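Kitchen sink

A kitchen sink is a basin, usually set into or under a countertop, used for washing dishes, rinsing food and drawing water for cooking. It is connected to a water supply through a faucet and to a waste pipe through a drain at the lowest point of the basin. In most homes it is the most heavily used plumbing fixture after the toilet.

History

Before piped water reached ordinary houses, dishes were washed in a portable tub or in a shallow stone trough built against an outside wall. The trough sloped toward a hole, and waste water ran through it into a yard or ditch. Water was carried in from a well or pump. Stone sinks of this kind were heavy and cold to work at, and they chipped crockery easily. Many households kept a wooden tub inside the stone one for this reason.

In larger houses the work was often divided between two rooms. Vegetables and meat were prepared at a stone or ceramic sink in the scullery, while glass and fine china were washed in a pantry, where the sink was lined with copper or a soft metal that was less likely to cause breakage.

Glazed fireclay sinks became common in the nineteenth century. They were made in one piece, with thick walls and a square front that stood forward of the cabinet or was carried on brick piers. Cast iron coated with enamel followed, and was widely sold in North America, often with a drainboard cast as part of the same piece. Stainless steel came into general use in the twentieth century and is now the most common material in many countries.

Materials

Stainless steel is light, resists stains and does not break when a heavy pot is dropped on it. It can be noisy under running water, and makers often fix rubber pads or spray a coating on the underside to deaden the sound. The thickness of the sheet is given by a gauge number in the United States, where a lower number means thicker metal. A brushed finish hides scratches better than a polished one.

Fireclay and enameled cast iron are hard and easy to clean but heavy, and the cabinet below may need extra support. Enamel can chip, and the exposed iron will rust. Composite sinks are molded from crushed stone and resin and come in many colors. Copper is used in a small number of kitchens and darkens with age unless it is polished.

Layout

A single-bowl sink has one large basin and suits wide pans and baking sheets. A double-bowl sink is split by a divider, and the two bowls may be equal or one may be larger than the other. The arrangement lets a person wash in one side and rinse in the other, and it was the standard choice in many countries before dishwashers became common. Some models have a low divider, which leaves the two bowls joined when the water level is high.

Mounting

A drop-in sink, also called a top-mount sink, hangs in the cutout by a rim that rests on the counter. The rim is sealed with a bead of caulk and held from below with clips. It is the simplest type to install and can be used with almost any counter, including laminate. Crumbs and water tend to collect along the rim.

An undermount sink is fixed to the lower face of the counter, so the counter can be wiped straight into the bowl. The cut edge of the counter is exposed and must be made of a material that water does not harm. Farmhouse sinks have an exposed front panel, and the cabinet has to be built or cut to match.

Drains and traps

The drain opening holds a strainer, normally a metal basket that can be lifted and turned to close the outlet. Where a garbage disposal is fitted, it takes the place of the strainer body and hangs directly from the sink. Below the drain is a trap, a bent section of pipe that stays full of water and keeps sewer gas out of the room. With a double bowl, the two tailpieces usually join above a shared trap.

Grease is the most common cause of blocked kitchen drains. It cools on the wall of the pipe and catches food particles until the opening is closed. A plunger will clear many blockages — on a double bowl, the second drain has to be covered first. If that fails, the trap can be taken off and emptied into a bucket.

Cleaning

Steel is cleaned with dish soap and a soft cloth, wiping in the direction of the grain. Steel wool should be avoided, as it leaves particles that rust on the surface. White deposits left by hard water can be removed with diluted vinegar, followed by a thorough rinse. Bleach should not be left standing in a steel sink. Enamel and fireclay can be cleaned with baking soda, but coarse powders wear down the glaze over time.
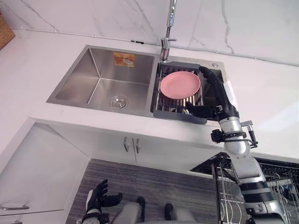

Composite sinks are washed with soap and a nylon pad. Dark colors show mineral deposits more readily than light ones, and drying the bowl after use keeps the deposits from building up.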